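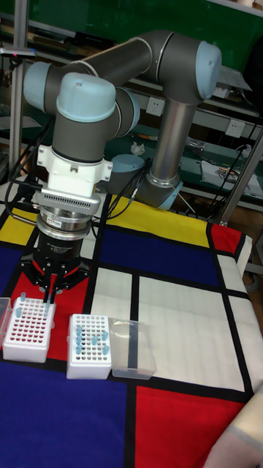 What the second year of the robot is going to cost

Posted 6/20/23

Budget requests at Drinell are due before the fiscal year turns over, which means I have spent the last stretch of evenings with a spreadsheet called robot_budget_FINAL_v2_use_this_one. There is also a plain robot_budget_FINAL. Do not open that one. It has the shipping in the wrong currency.

A few people wrote after my last post to ask what you should plan for if you want an arm to move tubes between racks in a small lab. I promised an answer and then bought a bicycle and forgot. So I'm using this post to do my homework in public, and if you're from purchasing and have found your way in, hello, please approve line nine.

The arm is the easy part

I had the arm down as the scary number. It is the scary number. It's also the only item on the sheet where what we were quoted, what we ordered and what came off the truck at the Dronport building were the same thing at the same price. You sign, you gulp, a crate appears.

It's a six-axis collaborative arm, gray with light blue caps over the joints, and it bolts down by a base with a smaller footprint than I'd feared. I'd measured the bench for the base. I had not measured the bench for the elbow. When the arm folds over so the wrist can point straight down at a rack, all that arm has to go somewhere, and where it goes is up and back, into the air in front of whatever you've been keeping on the shelf behind. So before you ask for a quote, hold a broom handle over your bench and swing it through every position you can think of. You'll look like an idiot, but the broom is free.

I also hadn't budgeted for the controller needing a place to live, or for the cables needing a route to it. Cables behind an arm breed. I've put in a line for cable management every time I've revised this sheet, and every time it has been the first thing cut, by me, to make some other line look more reasonable.

Everything between the wrist and the fingers

I'd like to speak up for the adapter. When you picture a robot with a gripper, you picture a robot and a gripper. You don't picture the stack of stuff in the middle: on ours a white plastic adapter, then a silver finned plate, then a polished coupling ring, and only then the black two-finger gripper that does the grabbing. I had one row in the original request, labeled "gripper," with a single price in it, like a child's drawing of a budget.

The gripper came from Vellow, a reseller I have no complaints about except that their quotes expire after a period known only to them. The first one ran out while it sat in someone's inbox on our side. The second one was higher. I was told this was "due to conditions." I asked which conditions and got a very nice PDF about the gripper.

Then the mounting pieces, which were a separate quote, with separate shipping, from a separate warehouse. And the screws. The screws that came with the coupling were the wrong length for the adapter, by an amount you could cover with a fingernail, and the right ones could be had only in a box of 400. We used a handful. If anybody within driving distance of Dronport needs metric socket heads, I'm your dealer.

For year two I've split it up properly:

Gripper, spare fingertips
Adapter, spare (and a spare spare)
Coupling hardware
Screws: zero dollars, forever

The spare fingertips are worth a word. Ours are narrow, which is what you want when you're reaching down into a rack with tubes standing close to each other. Narrow is also what bends. I have one teach point from the first week that was off by a hair in height, and the fingertips found the top of the rack with real conviction. The rack was fine. Buy the spares with the gripper, while the money is still flowing and no one has learned what a fingertip costs.

Plasticware, or the part I thought was free

We had racks. Every lab has racks. We have a whole cabinet of racks going back to before I worked there, and I put a big confident zero in that row.

It turned into a month. A person picking up a tube makes a hundred tiny corrections without noticing and doesn't care if two racks were molded in different decades. The arm cares. Racks from different lots had different hole spacing, or sat a little higher on one side, or rocked. I spent a lot of that month with calipers, muttering. In the end I gave up and ordered fresh white ones, all from the same maker and the same lot, and asked Kontogiannis (our lab supplier, and a saint among vendors) to confirm the lot in writing before they shipped. They did it without asking why, which made me wonder what other people ask them for.

Same story with tubes. We use small light blue ones on this job, and they're cheap enough that I'd ignored them. But you go through tubes when you're tuning a pick, and a squeezed tube is one you no longer trust for anything. They're on the sheet now as a real line. So are the clear plastic boxes, which I'd never have thought to write down, and which disappear from our bench at a rate suggesting that another department has been planning for them carefully by not buying any.

Time, which they will not let me put on the sheet

The form has columns for equipment, consumables, service and "other." It doesn't have a column for the hours somebody spends sitting next to the arm with a sleeve on the table, nudging a position, running it, nudging it back. That's the real cost of this project, and it comes out of a pot everyone has agreed is bottomless, namely my afternoons.

I'd guess wildly if you asked for a total, so I won't. What I can tell you is that the plan said the arm would be running the rack-to-rack job in the first quarter, and we had our first full clean run in December, 8 months after the crate. In fairness, the plan was written by someone who had never used an arm before. I know this because I wrote it.

If you can sneak labor in anywhere, sneak it in under "integration." Finance people respect the word integration. It sounds like something you'd be fined for skipping.

Service contract: yes, grudgingly

The service contract is optional in the way that flossing is optional. I left it off last year as a heroic saving and presented this saving in a meeting, with a slide. Then we had a fault that came and went, and I bought one visit at the walk-up rate. The technician was here for less time than it takes me to find parking. He reseated a connector. The invoice was for $3491, and I've kept a copy of it in my desk drawer for whenever I feel clever.

The annual contract isn't cheap either, and I've read it closely enough to tell you that it covers the arm and doesn't cover the gripper, the adapter, or "damage arising from contact with objects." I'd have thought contact with objects was the general idea. But it does cover visits, and it gets you a phone number with a person on the other end of it. Line nine. Please.

Do we buy a second arm

This is what the higher-ups asked me, and I think they expected me to light up. I do want one. I have a spot on the bench mentally cleared, and I've named it (I'm not telling you the name).

But I put no on the form, at least for the coming year. The first arm still spends a lot of its day parked, waiting for one of us to swap the racks or open something it can't open. A second one would double the number of things waiting on us. What I'd like instead, and I realize how dull this is compared with a robot, is a decent fixture that puts a rack down in the same spot every single time. Flat plate, some corners, done. I've had 2 quotes. One was from a machine shop that does this for a living, and the other was from a machine shop that seems to think I'm building a satellite.

The fixture, the spares, the tubes and the service contract together come to a good deal less than another arm. I've laid it out that way on the first page so the number at the bottom looks modest by comparison, a trick I picked up from restaurant wine lists.

The sheet, more or less

For the people who only came for the list, here's what I'd write down on day one if I were starting again:

Arm and controller
Bench reinforcement (ours wobbled, see the post from last fall)
Gripper, with spare fingertips on the same order
Every piece between the wrist and the gripper, quoted by part number
Racks, one maker, one lot, and more than you need
Tubes to ruin
Clear boxes
Rack fixture
Service contract
Cable management, which you will then delete
Shipping, per vendor, in the correct currency
Quote expiry dates, in their own column, in red

I left out training. We sent one of us to the vendor course and it was good, but the travel got charged to a different account and I've never seen the figure, and I have decided not to go looking for it before the form is in.

Submission closes Friday. I still have to get Vellow to reissue the fingertip quote, since the one I have is good through yesterday.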